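Section 4: Fitting and using the Elano table cover

This section covers cutting, fitting, cleaning and storing the Elano wipe-clean table cover on a dining table with round or rounded edges. For square and rectangular tables with sharp corners, go to Section 5. For outdoor tables, see Section 6.

Before you start

Check that you have the following:

The cover, rolled on its cardboard tube
Clips (optional, sold separately as the Mellby clip set)
A soft tape measure
A pencil or tailor's chalk
Sharp scissors
A clean, dry cloth

The cover is supplied 200 cm long. If your table is longer than this, do not try to join two pieces on top of the table. The overlap will lift and crumbs and spills will get under it. Order a longer cut from the Oravec range, which uses the same checks and the same colours.

4.1 Unrolling the cover

The cover has been tightly rolled and will try to roll itself back up. It needs time to relax before you measure or cut.

1. Clear the table completely and wipe it down. Dry it with the cloth. Moisture trapped under the cover can mark a timber top.

2. Take the cover off the tube and lay it pattern side down on the table.

3. Weigh down both ends with something flat and heavy. Books are fine. Do not use tins or anything with a sharp rim.

4. Leave it overnight in a room at normal living temperature. In winter, keep it out of an unheated garage or sunroom, where the material will stay stiff.

5. Turn it pattern side up and smooth it from the middle out to the sides with the flat of your hand.

Note: Fold lines and light ripples usually drop out within a few days of use. If one stays, warm the spot with a hair dryer on the lowest setting, held well back and kept moving, then smooth it by hand.

Caution: Never iron the cover, even through a tea towel. The surface will melt and the finish cannot be restored.

4.2 Measuring the overhang

The overhang is the part that hangs below the edge of the table. We suggest an even drop on all sides, short enough to clear the laps of people sitting down. Households with toddlers should keep it shorter again. A long drop is easy to grab, and everything on the table will come with it.

1. Centre the cover. With a checked pattern, pick one row of checks and line it up with the long middle line of the table. Step back to the end of the table and look along the row. It is easier to see a crooked row from a distance than from above.

2. Measure the drop at four points: both ends and the middle of each side.

3. Shift the cover until opposite sides match. Check the row again, as it will probably have moved.

4. Mark your cutting line on the underside in pencil. On rounded ends, make a mark at every hand's width and join the marks in a smooth curve.

Note: A checked pattern gives you a straight guide along the sides but not around a curve. On the rounded parts of the table, follow the pencil line and ignore the checks.

4.3 Cutting

1. Remove the cover from the table and lay it on a hard floor, underside up.

2. Cut outside your line by 2 cm the first time.

3. Put the cover back on the table and check the drop. Trim to the line only when you are satisfied.

4. Use long, steady strokes. Short snips leave a ragged edge that will start to fray at the backing.

The cut edge does not need hemming. If you prefer a finished edge, bias binding can be sewn on with a long stitch and a leather needle. Pins leave permanent holes, so hold the binding in place with sewing clips or washing pegs.

Caution: Do not trim the cover on the table with a craft knife. The blade will go through the cover and into the tabletop.

4.4 Fitting to a rounded edge

A flat sheet does not bend neatly over a round edge, and some soft folds will form where the curve is tightest. These are normal. They can be made less noticeable as follows.

1. Start at the middle of one long side and press the cover down over the edge.

2. Work toward the rounded end, letting any fullness travel ahead of your hand.

3. Do the same from the other side, so that the fullness meets at the end of the table.

4. Divide it into several small folds in place of one large one, and space them evenly.

5. If you are using Mellby clips, fit one on either side of each fold. Do not clip over the fold itself, as the clip will work loose.
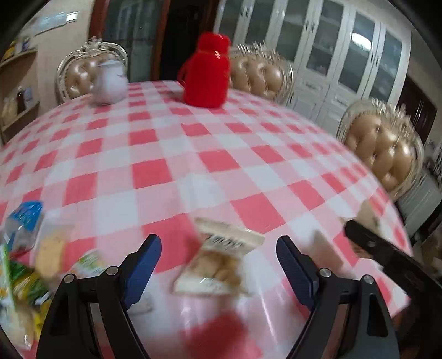
Once the cover is in place, leave it for a day before putting anything heavy on it. Plates, cups, snacks and the usual table traffic will do no harm from the first hour. Planters, sewing machines, slow cookers and the like should wait.

Check the clips again on the second day. The material eases slightly as it settles, and clips that were firm at first may need to be pushed further on. If the row of checks has drifted off centre, take off all the clips on one side, pull the cover gently across and refit them. Pulling against clips that are still in place can tear the edge.

4.5 Everyday use

The cover resists water, tea, coffee, juice and most sauces. It is not heatproof and it is not a cutting surface.

Use a trivet or cork mat under anything straight from the stove or oven. Short contact up to 90 °C will not harm the surface, so ordinary mugs and warmed dinner plates can be set down directly. Pots, baking trays and cast iron cannot.

Use a board for all cutting, including bread, fruit and cake.

Lift heavy items to move them. Dragging a rough-based bowl across the cover will dull the finish along its path.

Keep ballpoint pens, permanent markers and newsprint off the cover. Put down a mat for homework and crafts. Printed wrappers are safe when dry, but some inks will transfer if the wrapper is left lying in a spill.

Do not leave rubber-backed placemats on the cover for more than a day at a time. The rubber can react with the surface and leave a yellow patch.

Note: The finish has a slight sheen and will show reflections under a low pendant light. If this bothers you at mealtimes, raise the light or fit a frosted bulb.

4.6 Cleaning

After each meal:

1. Brush crumbs into your hand or a dustpan before you wipe. Wet crumbs smear and coarse ones can scratch.

2. Wipe with a damp cloth.

3. Dry with a second cloth. Air drying in hard-water areas will leave spots, which show most on the lighter checks.

Once a week:

1. Mix a small squirt of dishwashing liquid into a bowl of lukewarm water.

2. Wipe the whole cover, including the overhang. Greasy fingermarks collect on the underside of the edge where people pull their chairs in.

3. Wipe again with plain water and dry.

4. Lift one end and look underneath. If there is any damp, dry both surfaces and leave the end folded back until the tabletop is fully dry.

For stains, act on the same day if you can. Tomato, turmeric and beetroot colour the pale areas quickly. Cover the stain with a paste of baking soda and water, leave it for ten minutes, wipe off and rinse. Repeat once if needed. Repeating it many times will remove the sheen.

Caution: Do not use bleach, acetone, methylated spirits, cream cleanser or melamine sponges. Do not machine wash, tumble dry or dry-clean.

4.7 Storage

Roll the cover, pattern side out, around its original tube. Do not fold it. Folds left in over a season may crack.

1. Wash and dry both sides.

2. Lay an old sheet over the pattern and roll the two together.

3. Tie loosely with cotton tape in two places. Rubber bands leave dents.

4. Store lying flat, away from heaters and direct sun.

Dark and light covers should not be stored in contact with each other. Colour can move from one to the other in a hot cupboard.

4.8 Common problems

The cover slides when someone leans on it.
The tabletop is probably highly polished. Fit the Grusside felt underlay, trimmed slightly smaller than the tabletop so that it does not show. Refit the clips afterwards, as the underlay adds thickness.

There are bubbles under the cover.
Lift the nearest edge, let the air out and smooth from the middle. If bubbles return in the same place, check for grit or a raised table joint.

The edge curls upward.
The cover was rolled pattern side in at some stage. Reverse-roll it for a night, then lay it flat for another.

There is a strong smell.
New material has an odour that fades in a week or so. Hang the cover over a clothesline in the shade for an afternoon to speed this up.

The checks are no longer straight after washing.
The cover has shifted. Repeat steps 1 to 3 of section 4.2.

4.9 Spare parts and weight limits

Clips, underlay and tubes can be ordered separately. The felt underlay is sold by the metre and weighs 700 grams per metre, so allow for this when lifting a dressed folding table. Fold-down leaves should be lowered only after the cover and underlay have been removed.

Questions about this section can be sent to Tahsin Begum in customer support, who answers measuring enquiries on Wednesday mornings. Include the length and width of the tabletop, its thickness at the edge and the overhang you want.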